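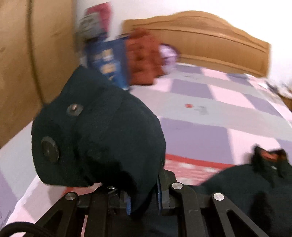
Zamfira Oprea has run the guest house at Clornach for 16 years, and she still makes up most of the rooms herself.

"People notice the bed first," she says. "If the sheet is badly ironed they won't forgive you the rest."

She and her brother Iulian took the place over in January, when the roof leaked and only two rooms could be let. Now there are 10. He does the breakfasts and the accounts - "badly, both of them," he says from the kitchen.

Prices went up to 54 a night last year. Some regulars complained, but most came back. Zamfira would like to close for a month each winter, though the bank may not agree.

Asked about the new hotel by the station, she shrugs. "They have a lift. We have soup."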